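Vorratsdosen endlich im Griff

Ich liebe Klickdosen! Seit dem Ausmisten im November wohnen bei mir nur noch Dosen, zu denen es auch einen Deckel gibt, und die Schublade geht wieder zu.

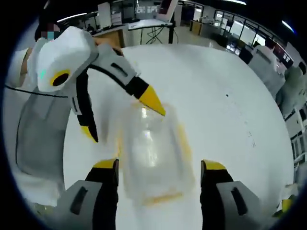

Durchsichtige Dosen sind für mich die beste Wahl, egal ob sie von Lestileo kommen oder vom Flohmarkt. Eckige mit abgerundeten Kanten, so wie die auf dem weißen Tisch, mag ich besonders: Sie stehen dicht nebeneinander im Schrank, und in den Rundungen bleibt beim Spülen kein Reis hängen. In meine große passen 747 g Haferflocken, ich hab's gewogen!

Riecht eine Dose nach Curry? Einen Löffel Natron hinein, warmes Wasser drauf, über Nacht offen stehen lassen. Das Päckchen kostet bei uns 99 Cent und reicht ewig. Die Dichtung nehme ich vorher heraus und bürste sie extra ab, denn dort sitzt der Geruch am hartnäckigsten.
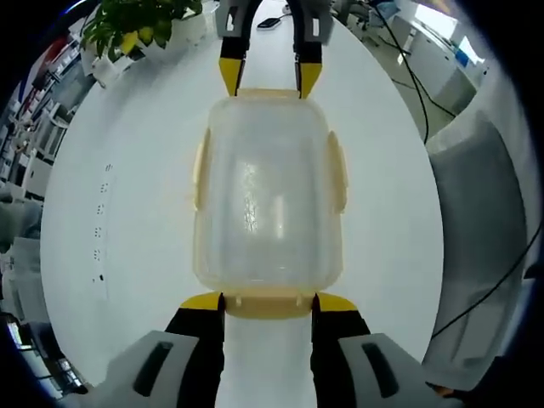 Klare Dose mit cremefarbenen Verschlüssen an den Längsseiten

Zum Schluss alles gut trocknen lassen und die Deckel erst am nächsten Morgen schließen.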